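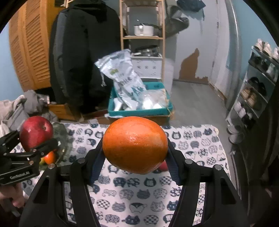 Candied peel at home is so easy, and so much better than the tubs! You need the peel of two oranges, two cups of sugar and a heavy pan.

Cut the peel into strips, cover with cold water, boil for 10 minutes and drain. Do that twice more -- it takes the bitterness right out.
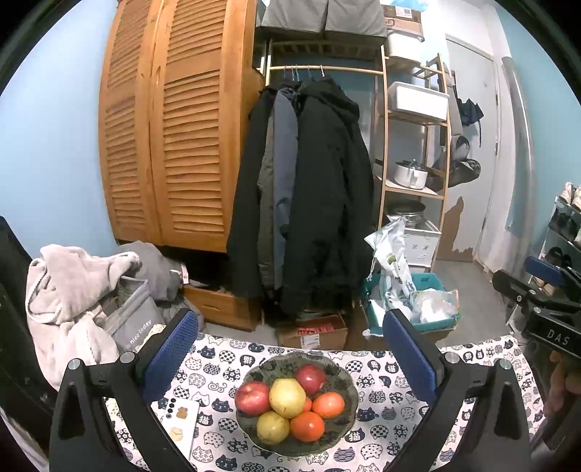

Bednarek wrote in to say that two boilings are plenty for thin-skinned fruit, and that a third leaves the strips bland.

Fair point, so taste a piece before you go again! Now melt the sugar in a cup of fresh water, tip in the peel and simmer very gently until the strips look almost see-through. Don't stir, or the syrup turns grainy.
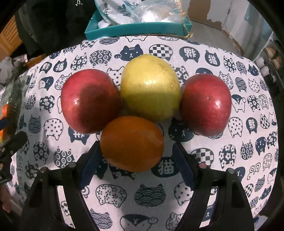 Lift them onto a rack overnight, then roll in more sugar. They keep for weeks in a jar, and the leftover syrup is wonderful in tea (save every drop).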